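Task Board Sets Now Available for Loan from the Bavbridge Office

January 11, 2008

The Bavbridge office is pleased to inform member schools and training centers that the Prolard assembly board has been added to the equipment loan list. The board was first shown to members at the December meeting, and a number of instructors asked at that time whether it could be borrowed for use in their own classrooms. The loan terms were approved shortly afterward and are set out in this item.

Each set consists of one board, its blue parts, and a printed guide in a flat carton. The carton should be kept, as sets must be returned in the packaging in which they were sent.
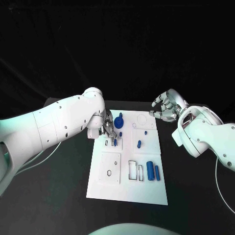

The Prolard board was selected after a review of several sets used in the teaching of basic assembly. Reviewers were asked to consider how readily a learner could understand each task without spoken instruction, and how well the parts would stand up to repeated handling. The slotted plate was judged a suitable starting exercise. It has two slots side by side, and a small peg is brought over one of them and lowered into place. The black outlines on the white surface, which include a large circle and a small one, were also well received. Instructors who teach mixed groups remarked that outlines of this kind can be followed by learners who do not share a first language.

The review also noted certain limitations. The smaller pegs are easily mislaid, and replacement parts must be ordered through Randeo, which does not supply them singly. Borrowers are asked to check the parts against the list in the guide before the set leaves the classroom. Missing parts should be reported when the set is returned; no charge is made for the first replacement. 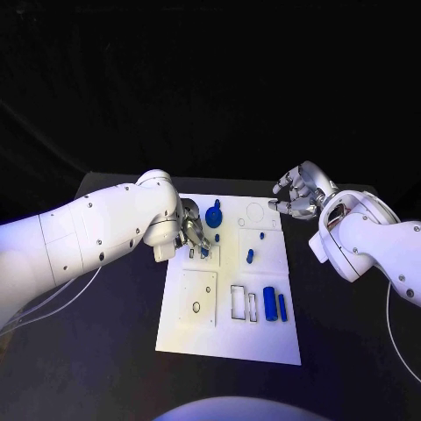 The Prolard board in use, with a small blue piece at the slotted plate.

Instructors have asked how the board should be placed. The guide recommends a plain, dark table surface and a clear area on all sides. A slight angle to the front edge of the table is acceptable. The board should not be fixed down with tape, which marks the surface and is difficult to remove. Cleaning should be done with a soft cloth and water only.

The guide groups its exercises under three headings: pegs and slots, round parts, and outline matching. Instructors may take these in any order. Members who have used the earlier Sutanto set will find that the round parts call for a different grip, and some additional practice time should be allowed. 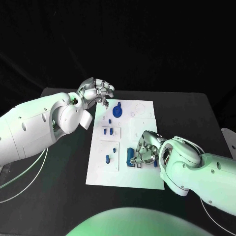
Work with a blue cylindrical part at the lower right of the board.

Loans are made for a period of 3 weeks and may be renewed once if no other member has requested the set. There are 11 sets in circulation. Requests should be made in writing to the Bavbridge office, Equipment Loans, Room 1213, and should quote list number 3640. Members are responsible for the cost of return shipping.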